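The second week in Onham

My uncle died in January, and I was the one who went. My mother could not travel because of her knee, and my cousins have small children. So I took the early bus to Onham with one bag and a folder of papers, and I stayed there fifteen days. I want to write down how it was before I forget the order of things.

In our family a funeral is a long matter. At home, when a person dies, the neighbors come the same evening and sit. There is singing, and somebody always cooks too much. The body is in the room with you. In Onham everything was done by telephone. I spoke with three different people at the funeral home before I ever stood inside of it, and all of them were kind, and all of them asked me to spell my last name. Grigaitė. The letter at the end made trouble in every form. On one paper I am Grigaite, on another I am Grigait with a small empty box after it. I kept that paper.

The first question was burial or cremation, and I did not know the answer. My uncle never talked about it. I looked in his desk and found the guarantee for a kettle, old calendars, letters from my grandmother, and at the bottom an envelope from the cemetery at Dralldale. He had bought a place there many years ago. The receipt said plot 371 and the price was 2,254, paid in two parts. I sat on the floor with this receipt for a long time. He had arranged it and told nobody in the family, and I think he would have been embarrassed if we had thanked him.

After this the decisions were easier. The director asked about music and I said one hymn, the one my grandmother liked, in our language. They did not have it, of course. My mother sang it into her telephone in the kitchen and sent it to me. The recording has her refrigerator in it, and at the end you can hear her put down the phone before she has stopped it. We played it like this. I had offered to find a better recording with a choir and she was offended, and she was right.

The service was on a Monday at ten in the morning. I expected perhaps four people. The chapel was half full. There were men from the bus depot where he worked, two women from the library, a whole row of people from his building. One man shook my hand and said my uncle had fixed his radio every winter and would never take money. I did not know he could fix radios. I had known him for my whole life as the quiet one at the end of the table, and in Onham he was apparently a person who told jokes.

I had prepared a short speech and I read it too fast. If you must ever speak at a funeral in your second language, my advice is to print it in large letters and to mark where you will breathe. I marked nothing. At one place I said "he was a careful driver of people" when I wanted to say something else, and the men from the depot laughed, very warmly, and afterwards one of them told me that it was the best part.

Then came the second week, which was the apartment. The building wanted it back by the end of the month. I made piles. The tools went to the neighbor with the radio. The books went to the library women, who took also the shelf. A charity shop in Pemley takes clothes, but only clean and folded, so I washed everything, even what was clean already, and for two days I did almost nothing except this. It was good work for that week. I could do it without speaking to anybody.

I have become strange about laundry since then. I fold at home now in the evenings, with the radio on, slower than I need to, and I think about him. 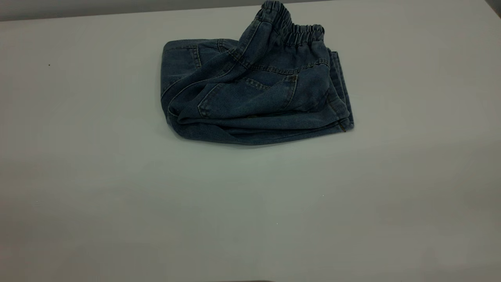

Denim, elastic waist, not my best folding.

My mother asks if I will go back for the stone. The cemetery says the ground must rest some months first, and then they can set it. We have still not agreed about the words. She wants a line from the hymn and my cousin wants only the name and the years. I wrote to the stone workshop to ask if they can do the dot over the e - they answered in one hour that they can, and that it costs nothing extra.

I will go in summer, I think. The bus to Dralldale runs only twice on weekdays, so if anyone reading this knows a simple place to sleep near the cemetery, please write to me.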